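# Why do trousers and shorts have belt loops?

Look at your shorts or trousers. Do you see the small strips of cloth around the top? They are called belt loops. The top part, where the loops sit, is called the waistband.

A belt goes through the loops one after another. The loops keep it in its place, so it does not climb up your back when you run. 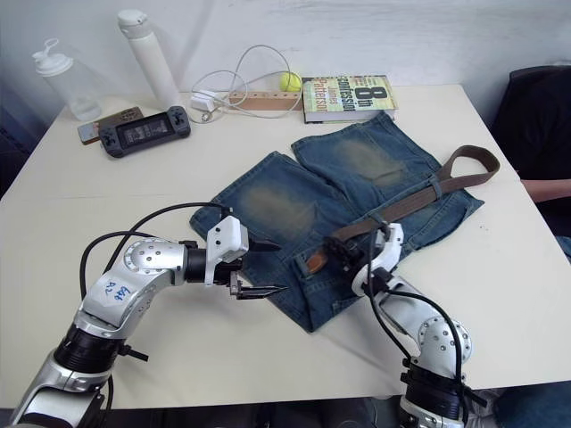 *A brown leather belt in the loops of denim shorts.*

A belt has two ends. One end has a buckle, and it is usually made of metal. The other end is called the tip. On many belts the tip is narrow, because a narrow end goes easily into a loop.

Do you want to try? Put your shorts flat on a table. Push the tip into the first loop and pull it slowly. Then go to the next loop. If you forget one, the belt will make a bump there, and you must go back a little. 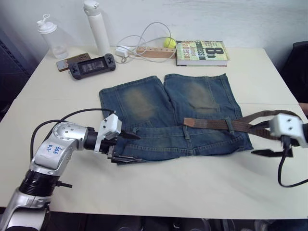 Denim is a strong cotton cloth. The threads that go in one direction are often dyed blue, and the others stay white. When the blue color rubs away, you see pale places, very often on the legs. Many people like this, and some factories make the pale places on purpose!

*Written by Senga Geddes for the children's pages of Clurkcombe*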